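NIMARCOMBE, 22nd July – Lestusum, maker of wood oil for people who own a good table and then put hot mugs on it, today announced the return of its original finish, which it discontinued in May and has been hearing about ever since.

The company received 1,046 letters, 26 of them polite.

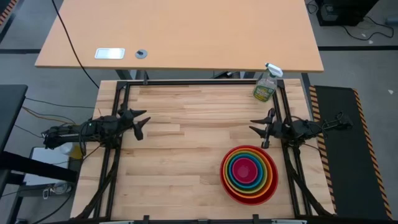
A butcher-block worktop in pale cream and tan staves.

"We replaced it with something that smelled of pears," said founder Santeri Ruotsalainen. "I liked the pears. I have been asked to stop saying so."

The revived oil is made to the old recipe at the Koivisto works and needs six hours between coats, as before.
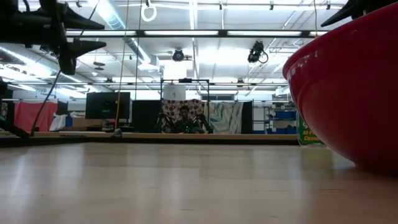
A first batch of 2,000 tins goes on sale this week through Brallico stores. The label is unchanged, including the spelling mistake, which customers also wanted back.

Remaining stock of the pear version will be sold at half price to anyone who asks.

Press contact: Esko Kettunen, Lestusum press office, Nimarcombe. Samples on request, unscented.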